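Foronthorpe Community Hall Association
Minutes of general meeting, 2020-10-18

Present: Hélène Bouchard (chair), Gaetano Rinaldi, Manon Penner, Brayden Cormier
Apologies: Mélanie Wong
Minutes of the previous meeting accepted. Moved Gaetano, seconded Manon.

1. Hall hire
Hire rates stay as they are until January. The Curkton choir has asked for a later finish on rehearsal nights. Agreed, provided the side door is locked and the car park lights are off by ten. Brayden to write to them.

2. Kitchen
The tap at the back sink still drips. Gaetano has a quote of $172 from Nieto Plumbing, call-out included. Approved. Manon asked that groups take their leftover drinks home. Bottles left on the benches will go in the recycling at the end of each week — a note to this effect will go in the hire agreement.
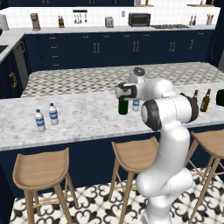
Item 2: bottles on the kitchen island.

3. Chairs
Brayden has found 24 stacking chairs in good order at the old Ilumar office. Pickup needs a trailer and two people. Hélène will ask Mélanie if hers is free. Five of our own chairs have split seats and will go to the tip on the same trip.

4. Other business
Manon raised the colour of the front fence. Held over — samples to be brought to the next meeting.

Meeting closed 8:40 pm. Next meeting in January, date to be emailed.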